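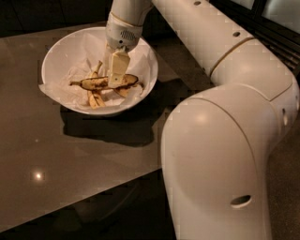
The gripper on the banana peel, kitchen table station. Photo: Liesbeth Smits

Open evening at Jemeck — photo gallery

Jemeck opened its workshop to visitors in May, for the second year running. The doors were open from 4 p.m. until 9, and 362 people signed the book at the entrance. Last year we had to turn people away after seven, so this time the hall next door was opened as well and the talks were moved over there.

The kitchen table station drew the longest line. The job was table clearing: a white bowl with a paper towel and a banana peel in it, and one arm. Hendrik Meijer ran the station and took questions between attempts. Most people asked why a peel and why not a cup or a spoon. His answer was that a cup has the same shape every time you put it down, and a peel doesn't. The strips fall differently, the skin slides on the inside, and the paper underneath tends to come along with it.

The arm works with two flat fingers. Children wanted to know if it could peel the banana too. It can't.

Hendrik keeps a log of all attempts at the station, going back to last fall. By the end of the evening the count stood at 3357. Visitors could look through the log on a laptop beside the table, and a few stayed with it for quite a while.

In the hall, Annelies De Bruijn gave her talk on soft objects twice, at 5:30 and again at 7:30. She covered towels, bags, peels and bread, and what changes when the thing you pick up doesn't hold its shape. The slides are available from the front desk. The second talk ran over by twenty minutes on account of the questions — mostly on speed, and on what the arm does when it drops something.

Kristof Goossens took groups through the repair room, where the old Medine unit was open on the bench with its covers off. Groups were kept to eight people. The list for these tours was full by five o'clock, and we will add more next time.

Ovach supplied the tables and the lighting. Food came from Groen, on the corner, who sent 600 sandwiches. There were some left at the end and they went to the night shift across the yard.

About the photos

Photography by Liesbeth Smits. Pictures may be used by schools and local papers as long as her name is printed with them. For larger files, write to the front desk and mention the station and the caption. If you would like a picture of yourself or your child taken down, let us know and we will remove it the same day.

Lost property: one gray child's mitten and a pair of reading glasses in a blue case, both at the front desk.

Questions about group visits go to Hilde Lambrechts, extension 1641, mornings only.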